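Status: second release, March 11, 2022. Replaces the February upload, which had the left and right gripper channels swapped in part of the index. Do not mix the two.

# plodmont-sticks

Bimanual recordings for comparing finger pads on hand-held grippers. The objects are chopsticks and a perforated plastic utensil basket. The set belongs to the Plodmont gripper trials and was recorded in a home in Fellville.

Maintainer: Reshma Xaba. Pad fitting and width calibration: Hélder Falcão.

## Purpose

Earlier Plodmont sets used cups, boxes and folded towels. All of the pads we tried coped with those, and the results said little about fingertip geometry. Chopsticks are narrow, light and usually lie flat on a surface that gives way under the finger. They also roll. Small differences between pads show up quickly, mostly in the first contact.

Two pad types are compared:

- `ribbed` - blue, ribs across the finger face
- `plain` - same outline and thickness, no ribs

Both were cut from the Rieger soft sheet and glued to the same finger blanks. Arms, linkages and cameras were not changed between conditions. The pad type on each hand is stored per episode, as the two hands do not always match.

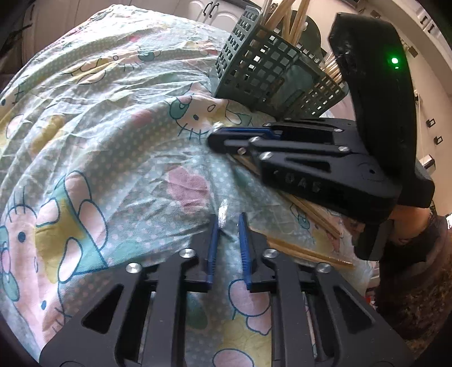 *Chopstick task with two hand-held grippers. Nearer gripper: ribbed blue pads, jaws partly open.*

## Task variants

| Code | Start | Goal |
|---|---|---|
| `bare_in` | loose bare pair on cloth | pair standing in basket |
| `sleeved_in` | pair in clear sleeve on cloth | pair standing in basket |
| `pile` | crossed pairs | one named pair lifted clear |
| `handover` | pair held by left gripper | pair held by right gripper |

A pair counts as one object in the labels. If a single stick is lifted and its partner stays behind, the episode is marked `partial`. It is kept in the set and counts as a failure in the baseline scripts.

The operator holds one gripper in each hand. There is no robot arm in this set. Replaying the trajectories on an arm needs your own reachability filter; the one in `tools/reach.py` was written for a fixed base and will throw away good `pile` episodes if the base height is left at its default.

## Contents

The release has 136 episodes. A further 16 were recorded and rejected, nearly all for tracking loss while one gripper covered the other camera's view. The rejected ones are listed in `rejected.csv` with a reason code, without video.

```
plodmont-sticks/
 index.csv
 rejected.csv
 episodes/<id>/left.mp4
 episodes/<id>/right.mp4
 episodes/<id>/pose.npz
 episodes/<id>/width.npz
 tools/
```

`index.csv` has 13 columns. The ones most people need are `episode_id`, `variant`, `pad_left`, `pad_right`, `outcome` and `first_contact_ms`. The rest cover calibration and file hashes.

Video comes from the wide-angle camera on each gripper, encoded with Vovodeo at its default quality setting. Lens distortion has not been removed. Straight sticks near the border appear bent, and any detector trained on flat images should be given undistorted input (`tools/undistort.py`).

## Synchronisation

Left and right streams are aligned on a shared clapper move at the start of each episode. The first 1000 ms after the clap is trimmed. Width and pose share a clock; video is matched to them afterwards, so expect an error of up to one video frame.

## Sleeved and bare sticks

The clear sleeves change the task more than we expected. A sleeve is wider than the pair inside it and can be caught by its loose end, which lifts the object without the fingers ever closing on wood. It also reflects window light straight into the lens. Depth estimates on sleeved pairs should be treated as unusable unless you have checked them yourself.

We label the grip as `body` (fingers close on the sticks) or `film` (fingers close on plastic only). The label was set by hand from both views. Where the views disagree the value is `unclear`.

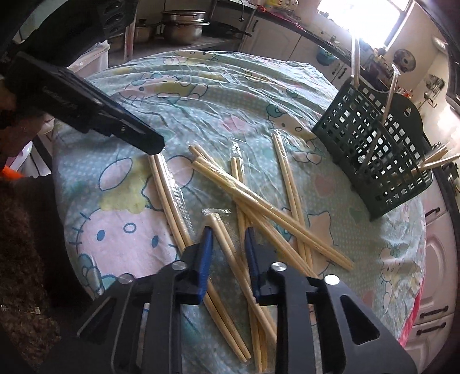 Hélder Falcão asks that sleeved and bare pairs never be pooled when scoring a pad. In his view a film grip tests friction on plastic and a body grip tests fingertip alignment, and a single success rate hides which of the two has improved. He would also drop `unclear` from the headline tables. Reshma Xaba has kept it in, on the grounds that the file is small enough for users to filter for themselves. `tools/score.py` now takes `--split-grip` and prints the three values separately. Pooled output is still available with `--legacy`.

## Findings so far

- On bare pairs, ribbed pads reach a stable hold with fewer re-grasps. The gain is clearest when the stick lies at a slant to the finger.
- On sleeved pairs we see no useful difference between pads.
- In `handover`, the pad on the receiving hand matters more than the pad on the giving hand.
- Ribs sometimes seat one stick of a pair and let the other turn - this is the main source of `partial`.

None of this has been tested with a second operator.

## Known problems

1. Zero width drifts slightly over a session. Corrected values are in `width.npz` under `w_corr`; `w_raw` is kept for checking.
2. The soft ground is printed and creased, and segmentation models pick up the printed outlines as objects. Masks are not supplied.
3. Glare clipping is common. Exposure was left on automatic, which was a mistake.
4. Basket position was not fixed between episodes. Do not assume a common basket pose.
5. Some views include an operator's hand and sleeve, and parts of the home in the background. No faces were kept.

## Use

Research and teaching. Please state the pad condition when quoting a result, and name the release by its date. Corrections to grip labels are welcome as a patch against `index.csv`; include the episode ID and the time in milliseconds.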